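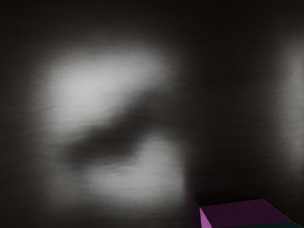
Remote Teaching Sessions at Irkier: Your Questions Answered

Thanks so much for your interest in helping us teach! We get a lovely mix of people signing up (students, retired crane drivers, a fair few keen gamers, and one whole knitting circle from Hillville), and most of them write to us with the same handful of questions before their first session. I've tried to answer them all on this page, and I'm afraid I do go on a bit, so please skip ahead to whichever one is bothering you.

Do I need to know anything about robots?

Not a thing. If you can stack one block on another at your kitchen table, you already understand the task. Your part is to steer the simulated arm through it at a sensible pace while our software, Diris, records every movement you make. Later on, the robot's controller is trained on those recordings, so what we're after is your ordinary good sense about where to reach and when to let go.

What will I be doing in my first session?

Everybody starts with cube stacking. You bring the gripper down over one cube, close the fingers, lift, carry it across and set it on top of the other. Then you open the fingers and back away before you press Done. That last bit is the part people forget, and I completely understand why, as it feels finished the moment the cube is down! But a robot that learns from a recording with no backing away may well learn to stay put, or knock the stack over on its way out.

Why are there two views on my screen?

One is the room view, which looks at the table from a fixed spot, and the other is the close view, which moves with the arm. Most of our regulars steer by the room view until they're near the cube and then switch their attention across for the final approach. The close view takes a little getting used to. It can fill up with grey tabletop and reflections, with only a corner of a cube to go by, and new people sometimes think something has broken. If you lose your bearings, raise the arm slowly and watch the room view until you know where you are again. There's no prize for speed.

Does the stack have to be perfectly straight?

No, and I'm so glad people ask, because I've watched some very patient souls spend ages nudging a cube that was already fine. 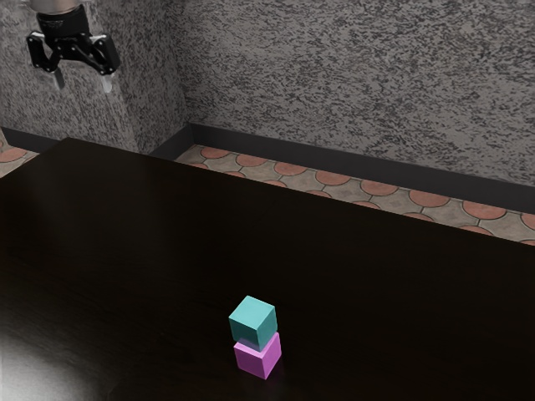
What we ask is that the top cube rests on the bottom one by itself, with the gripper open and well clear of it. A bit of a twist between the two is welcome. Real hands don't line things up to the millimetre either, and a model that has only ever seen tidy stacks tends to get flustered by an untidy one. If the top cube slides off after you let go, mark the attempt as Dropped and carry on to the next.

I made a mistake halfway through. Should I start again?

Please don't! If you missed the cube and had to come back for it, keep going and finish the job. Recoveries are some of the most useful recordings we have. Start again only if a cube has gone off the table, or if your connection froze for more than 3 seconds, in which case the arm's path will have a jump in it and we can't use it anyway.

What equipment do I need?

A fairly recent laptop and a steady internet connection will do. You can steer with the keyboard, but a hand controller is a good deal more comfortable over a whole session. We lend out the Rosales controller free of charge, and it arrives by post with a return label. Plug it in before you open Diris, or the program won't find it and you'll have to close everything and begin again (sorry, we're working on this one).

The arm moves the wrong way when I push left. What's going on?

It's nearly always the view setting. Diris can take your directions from the room view or from the close view, and if it's set to one while you're looking at the other, left can feel like right or even like forward. Open Controls, choose the view you steer by, and press Save.

How long is a session, and can I stop early?

A session lasts 2 hours with a break in the middle, and yes, you can stop whenever you like. Finished attempts are saved as you go. Tired steering shows up in the recordings as wobble, so we'd much sooner you made a cup of tea.

Will the robot end up moving like me?

A little, perhaps! The current stacking set has 527 recordings in it from lots of different people, so your own habits get blended in with everyone else's. Han-gyeol Ok, our training lead, swears she can pick out certain regulars by the way they hover before they grasp.

Who do I contact if I'm stuck?

Use the Help button inside Diris during a session and one of us will join you on the line. For anything else, reply to your welcome email and we'll get back to you within 3 working days.

Page last updated Feb 9, 2021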